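Trying Out the Gradum Hand-Held Gripper Kit
Project report, Intro to Robotics

What I set out to do

For my term project I picked a product review over a build, partly because I'm terrible at soldering and partly because our lab had just bought the Gradum kit and it was still sitting in its box. Gradum is a gripper you hold in your own hands. You do a chore with it, it records how you moved, and later you can use those recordings to teach a robot arm the same chore. It's sold by a small outfit called Clumari, along with a subscription to their software, Bassey. I wanted to know if one student with no real experience could get usable recordings out of it in a few weeks of evenings. I also wanted an excuse to get my laundry folded (this part of the plan went so-so).

Getting it going

Setup took me 80 minutes the first time. The printed guide is fine up to the calibration page and then it gets vague. It tells you to "open and close the fingers fully" but doesn't say how many times or how fast, and Bassey just keeps showing the same gray progress bar. I finally found the answer in the help pages on the Clumari site: slowly, 10 times, with a pause at each end. After that it went through on the first try and I felt like a genius! The second time I set it up, in February after the lab laptop got wiped, I was done before my tea was cool enough to drink.

One complaint for anyone thinking of buying it. The charging cable is way too short. I ended up charging the thing on the floor next to the outlet, and I stepped over it for a month.

The tasks

I chose clothes because our lab arm, the Dredomar, already has plenty of recordings of blocks and cups, and I figured cloth would show me where the kit struggles. I split the work into 6 tasks: pick up a sock, flatten a T-shirt, fold a T-shirt, fold a towel, move a folded stack, and fold a sweater. I did most of it at home on Sunday afternoons with the laundry already out, and I kept a notebook next to me for anything that felt weird.

Socks were easy. T-shirts were okay once I learned to grab near a seam. Towels were honestly kind of fun, and I got fast enough that I had to slow myself down on purpose so the recordings would be clean. 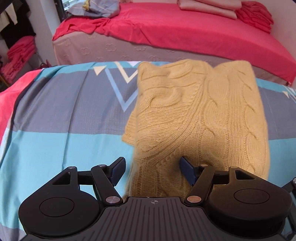 Sweaters were the task I'd been dreading, and I rewrote my plan for them twice. Thin clothes you can pinch anywhere, but anything thick wants to roll out from between the fingers if you only catch the top layer. A chunky cable knit like the mustard one bunches up into folds right where the two blue pads squeeze it, so I started grabbing low on the sweater and closing slowly, and my notes from those takes are a lot less grumpy. The pads themselves are my favorite part of the kit. They didn't leave a single pull in any of my knits, and I'd been bracing for at least one.

What I got out of it

By the end I had roughly 2000 short recordings. Bassey flags the ones it thinks are bad, mostly for moving too fast, and I agreed with it on nearly all the socks and almost none of the sweaters. It seems to treat any long pause as a mistake, and with heavy knits you need to pause. You can turn that flag off, but the setting is buried under "Export," where I would never have looked if I hadn't been clicking on everything out of frustration.

I only had lab time to try two tasks on the Dredomar. Sock pickup worked well enough that I made my roommate watch the video. Towel folding got through the first fold and then wandered off to the side, every time, and I still don't know if that's my recordings or the way I trained it.

Would I buy it?

For a class or a lab, yes. For one person at home, probably not at the current price, and I'd want the longer cable first. My wrists were also pretty sore after the longer sessions, so plan on breaks. If I get to keep going next term I'd like to redo the towels from scratch, with a second person doing half of them, and see if the fold still drifts.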